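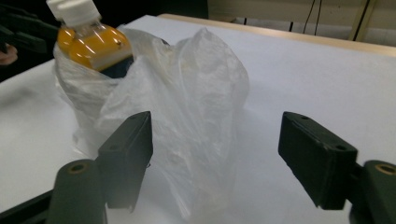 Okay, week six, and we finally get to drawing stuff that won't hold still. Folds are the reason I took up drawing in the first place, and I still think a cheap plastic bag teaches you more about them than a whole closet of velvet (velvet is gorgeous, it just soaks up the light and hides everything!). Look at the crumpled bag on the white table: it's thin enough to be semi-transparent, so you get creases on the near side and hints of more behind them, all tangled together. Don't start with the creases. Start with the big mound, then the lower part where it slumps onto the table, and then that soft grey shadow off to the right -- that shadow is what makes it sit down on the paper.

White on white scares people. It scared me too, and I have 144 bad bag drawings in a box at home to prove it. Squint until the small wrinkles go away and you're left with a few big shapes. Most of those shapes are a light gray, lighter than you want to make them. Save your bare paper for the places where the overhead light catches a fold.

Homework for next time: three drawings of one bag from your own kitchen, ten minutes, twenty minutes, one hour. Re-crumple it between drawings. Use the Kellik pad or any smooth paper, and no blending stumps yet, please -- I want to see your pencil marks. Also read Struan Halliday's chapter on drapery, pages 79 to 131. He goes on a bit about Roman togas, but the part on how a fold starts from a point of tension is really worth your time.

Demyd Melnychuk has the key to the Dimville studio if you want to work late. Bring a kneaded eraser!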